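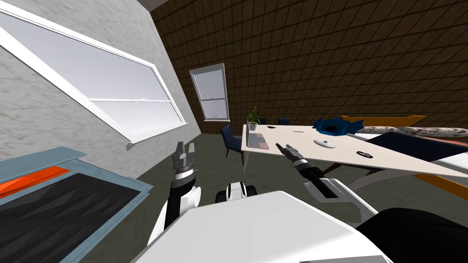 Robot cell minder wanted, part time, at Zositwood

Hi! I'm Peter Kratochvíl and I look after the two-armed robot at Zositwood, plus the simulated copy of it that we use for trying out anything new. I've been doing both jobs alone and I need a second pair of hands. It's 20 hours a week, starting in September, and you can pick your mornings or your afternoons as long as you pick and stick with them.

So what's the work? Half of it is on the real machine. You'd wipe down the gripper fingers, check the pads for wear, re-zero the arms, go over the wrist bolts with the torque wrench and write everything in the log. (Please write it in the log. I mean it – I have spent entire afternoons trying to figure out who swapped a pad and when.) Every so often a wrist cable gets tired and we change it, and I'll show you that one slowly, twice, before you do it with me watching.

The other half is at a desk, keeping the simulated cell in step with the real one. If we change the fingers, the model gets the same fingers. If the base moves, the base moves in the model too. Then there are the rooms. We run the arms in a whole pile of rendered rooms with tables, chairs, laptops, plants and so on, and each room needs its setup checked before a run: does the arm reach the near edge of the table, does the gripper close on something as small as a computer mouse, does the elbow clip through the furniture. Right now I've got 32 rooms waiting for that check and I get through maybe a couple on a good day.

We also had a batch of rooms load with the camera tilt set wrong, and finding those is weirdly satisfying work. You open one up, the walls lean over like a ship going down, and you go hunting for the bad value in the config file. If that sounds like fun to you, please write to me!

What I'd like you to have: some time spent fixing things with your hands (bikes, printers, sewing machines, I don't care), enough Python to read a script and change a number without fear, and patience with slow startup checks. Robot experience is nice but I can teach that part. Our controller software is called Worell and you won't have seen it before, so don't worry about it.

What you'd get: 32 dollars an hour, lunch on shift days, your own set of tools and a desk by the heater. There's also 2,000 dollars a year for courses, and the one Kerard runs on gripper maintenance is the one I'd take first. No weekend work except one Sunday every few months when we do the full recalibration, and you get a day off in exchange.

To apply, send me a page or so about something you repaired, what was wrong with it and how you found out. Photos are welcome, a resume is fine too but I'll read the page first. Drop it at the front desk in the Tichý building with my name on it or use the form on our jobs page. I'll answer everyone, usually within around a week.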